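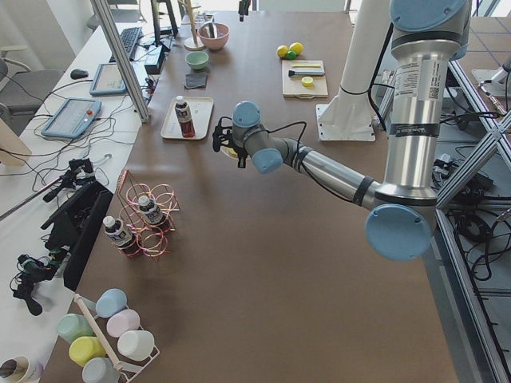 Fevereiro de 2019 - folga no punho do braço direito, célula Kostgate. A Shagufta queixou-se de que a garra caía ligeiramente para a esquerda nas descidas lentas. Tirei a tampa azul-clara do punho e reapertei os parafusos, 4 no total, um deles quase solto. Os cabos pretos do antebraço ficaram como estavam, mas convém pôr mais uma abraçadeira junto à garra. Para verificar, levei-a até ao lado do tabuleiro branco, onde está o frasco de tinta deitado, e repeti a descida 30 vezes. Desvio máximo de três décimas.

Contador de ciclos: 1292. Próxima revisão em julho, com massa nova nas juntas.

Falta:
- encomendar tampa de reserva à Van Rooij
- Yoga: refazer o zero do segundo braço, não mexi nele
- guardar a cópia do programa antes de alterar velocidades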